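Prisetti Task Studio
Software for recording, planning and checking two-handed handling tasks

Prisetti Task Studio is a desktop application for teams that teach handling tasks by demonstration. An operator carries out the task with a pair of hand-held grippers, and the software turns the recording into a plan which can be reviewed, edited and sent to a robot controller. It is supplied by Drekmont and supports work with soft goods, open containers and other items that are difficult to describe by fixed positions alone.

Perception

The perception module combines the view from each gripper with a view from head height. Each recording is aligned on a single timeline, so that the reviewer may move between close and wide views without losing the place. Table surfaces, container edges and fabric are labelled separately, and each label carries a confidence value.

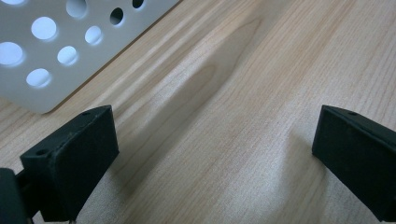 Perforated and slotted containers are handled by a dedicated setting. Light passing through an opening can be mistaken for a separate object, and the setting groups such openings with the surface to which they belong. It is switched on by default in version 5 and may be changed for each project. Strongly grained or patterned worktops may be entered as a background reference before recording begins.

Task planning

Plans are built from short stages: approach, grasp, lift, place and release. The software proposes the divisions between stages and the reviewer confirms or moves them. Where both hands are in use, each has its own track, and a stage on one track may be made to wait for a stage on the other.

Folded cloth is treated as a shape that may change between stages. The planner keeps the outline of the cloth and the rim of the container as separate constraints – a grasp point can therefore be adjusted without redrawing the target area.

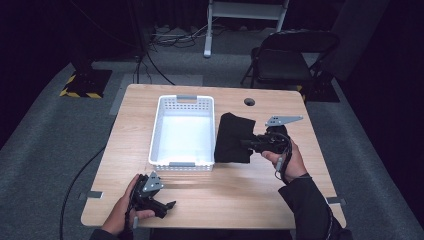

Review and checking

Completed recordings pass to the review screen, where they may be accepted, returned or divided. Reviewers can attach a note to any moment on the timeline. The release check compares the final outline of the item with the area set for it and marks any part lying across the container rim. Whether this counts as a fault is decided by the project rules, which are set by the project owner.

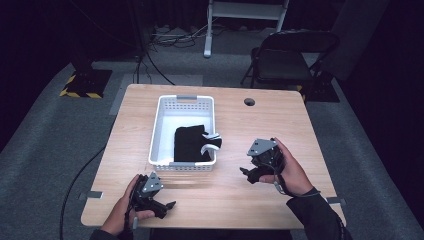

Small attachments such as tags and strips can be labelled as part of the main item or left as items in their own right. The choice applies to the whole project and is written into the exported plan. Changes made after export are listed in the project history, together with the name of the account that made them.

Requirements and licensing

Operating system: 64-bit desktop, current or previous release
Memory: 32 GB recommended
Gripper inputs: 2
Head-height inputs: 1
Project seats included: 4
Evaluation period: 90 days
Export: open text format, or direct transfer to the Aston controller interface

The Aston interface is licensed separately. Customers using the earlier Farkas planning module may open their existing projects in Task Studio, but should keep a copy of the original files, as converted projects cannot be saved back to the older format.

Support

Installation guidance and one remote training session are included with each licence. The next maintenance release is planned for October and will add shared label sets across projects. Technical enquiries should be addressed to Kornél Mészáros, Product Support, Drekmont, quoting the licence reference shown on the start screen.

Page last revised: June 9, 2018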